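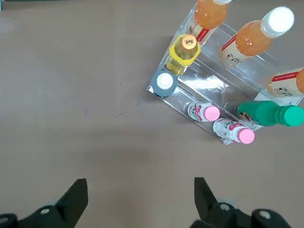
1. Gripper and fingers

Lusine two-arm table kit, trial unit at Selthorpe
Checked July 6, 2018

1.1 Finger bolts tight: OK. Checked by hand and again with the key from the kit.
1.2 Finger tips free of burrs: OK.
1.3 Grip holds on power loss: OK on the right arm. Left arm let go after 8 seconds. The manual gives no figure, so this is marked as a comment — not a fail.
1.4 Grip force setting: set to 3 for light items.
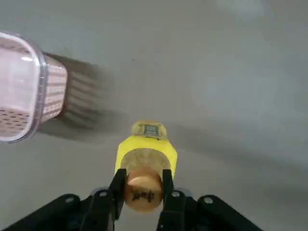
At 4 the test bottles picked up marks, and the setting does not lock. Anyone at the panel can change it. We want a lock or a password before purchase.

2. Arms, base and cables

2.1 Base mounting bolts: OK.
2.2 Status lights readable from the operator's position: OK.
2.3 Cables clear of arm travel: COMMENT. The gripper cable on the left arm needs 2 more clips.
2.4 Power strip and floor cables: COMMENT. Move them out of the walkway or fit a cover.
2.5 Emergency stop within reach: OK from the front. Too far away from the back of the table.

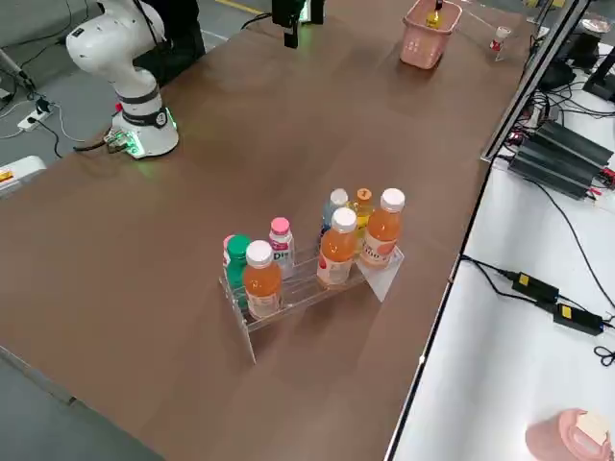 Lusine replied that a second stop button can be added to the kit at no charge, and that the longer lead ships in November. Clips will be sent separately.

3. Running check, low speed

3.1 Arms stop on contact: OK.
3.2 Arms keep apart when both are moving: OK.
3.3 Restart needs a manual reset: OK.
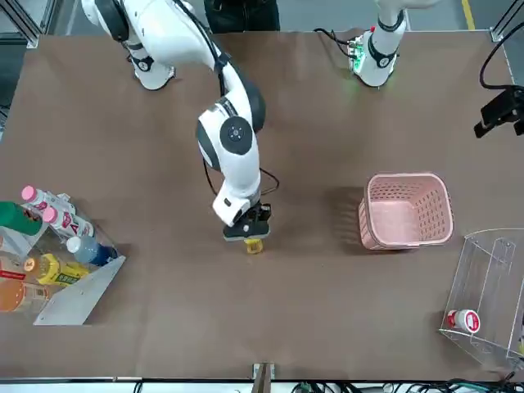
Right arm holding a small yellow item over the table.

Result: accepted for trial use at low speed only. Items 1.3, 2.3, 2.4 and 2.5 stay open.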